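Print | E-mail

Subject: Re: Sourdough rye, and what to do with the stubborn starter
From: Zulmira Amaral
To: the Rullville bakers list

Nadja Moser wrote:

> My rye starter smells fine but it barely moves. I feed it morning and
> night, equal parts flour and water, and after a whole day it has maybe
> a few bubbles on top. The kitchen is cold and I'm using the pale rye
> from Kofler. Should I throw it out and begin again? Also, does anyone
> have Roswitha's recipe for the caraway loaf? I lost my copy.

Nadja, please don't throw it out! A rye starter that smells good is alive, and I've pulled mine back from much worse (mine once spent all of July in the back of the fridge, forgotten, with a gray puddle on top).

I'd change the flour first. Pale rye is lovely in a finished loaf but there's so little bran in it that a sleepy starter has a hard time. Get the darkest whole rye you can find, even if it's just one small bag, and feed with that for 3 days. Then the feeding itself — I think twice a day is too much when the kitchen is cold. You keep thinning it out before it has had a chance to build up. Go down to once a day and keep back a bigger spoonful of the old stuff each time.

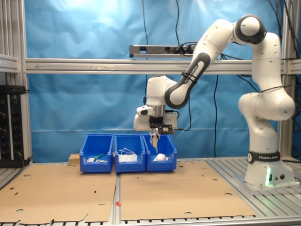

For warmth I put the jar in the oven with only the light on, and a note taped to the door so I don't preheat it. Meinrad wraps his in a wool hat and swears by it. Try either one! Mine doubled on the second evening and I was so pleased I called my sister.

As for Roswitha's caraway loaf, I do have it, in her handwriting, with a butter stain over the salt. The heart of it is 300 grams of ripe starter, stirred into the rye with warm water and a big spoon of caraway that you've crushed a little. She lets it rest for 15 minutes before shaping, and she wets her hands instead of flouring them, and oh, that made such a difference for me. The dough will feel like wet clay. Leave it alone, it's supposed to. I'll type up the whole thing tonight once I've checked the salt with her.

Yoshinori, are you still keeping the loaf log? My last one weighed 1,078 grams out of the oven, my heaviest yet, and I'd love to see it in there. It was still good with soup five days later.

Happy baking, and Nadja, tell us how it goes!

Zulmira

Print | E-mail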